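Chapter 4
Small Rooms and Borrowed Corners

By the end of this chapter you should be able to measure a small room for a new use, choose wall and floor finishes that suit it, and plan a hanging arrangement for prints or shelves before making any holes in the wall.

4.1 The spare corner

Most homes have at least one space that was built for a job it no longer does. A coat closet holds a broken vacuum cleaner. A landing is wide enough for a chair but has never had one. A box room fills up with boxes. Chapter 3 dealt with whole rooms, where the furniture usually decides the layout. In a small space the door and the light switch decide it, and furniture comes last.

Take the Lougher house, which we will return to throughout this chapter. Under the stairs was a closet 1095 millimeters wide, with a sloping ceiling and a single bulb. The owner, Tuấn Lò, wanted a place to sew. His machine lived on the kitchen table and had to be moved before every meal. He had already priced a garden cabin at $3378 and decided against it. The finished closet, with paint, flooring, a fold-down worktop and three framed prints, cost him $139 plus two secondhand lamps.

4.2 Measuring

Measure the width at floor level, at worktop height and at head height. Older walls are seldom straight, and the smallest of the three figures is the one to use. Write down which way the door swings and how far it travels. If a door opens into the space, mark its arc on the floor with masking tape and leave the tape down for a day or two while you walk in and out.

Record the position of every outlet, switch, pipe and vent. Sloping ceilings need two heights, one at each end, and a note of where a seated person's head will be. In the Lougher closet the chair had to go at the tall end, which put the worktop on the left and ruled out the corner shelf that had been drawn in the first plan.

4.3 Color in a room without a window

A common piece of advice is to paint any small room white. In a room with no daylight, white often looks gray, especially in the corners. A mid-tone color on all the walls and the ceiling hides the corners better. The Lougher closet was painted in Kaltirer, a soft green, in an eggshell finish that can be wiped clean. Test the color under the lamp you will use at night. For sewing, reading or drawing, a lamp of roughly 3000 kelvin is comfortable for most people, with a second, cooler lamp aimed at the work.

4.4 Floors

Sheet vinyl and click-together planks can both be laid by a beginner in a space this size. Check that the new floor will clear the bottom of the door. Take the door off its hinges before you start, and store the screws in a labeled bag.

4.5 Prints and other wall pieces

Wall art is usually left until last and then hung too high. The center of a picture should sit near eye level, and in a room where people mostly sit, that means seated eye level. Cut paper to the size of each frame and tape it up first. Lightweight prints, such as the foam-backed Vernis panels used at Lougher, hang from adhesive strips. Framed glass needs a screw and a proper wall plug. Keep matching frames the same distance apart, and leave more space around a large print than around a small one.

Section 4.6 applies these steps to a second case, a long hallway in the Mavbridge apartments.
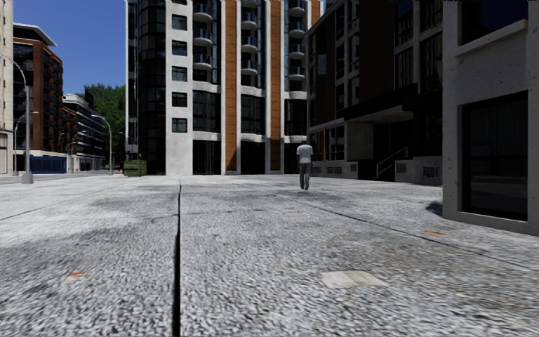 Which should be done first in a small room, the floor or the walls?

Paint the walls and ceiling first, let them dry fully, and then lay the floor. Baseboards go on last and cover the gap between the two.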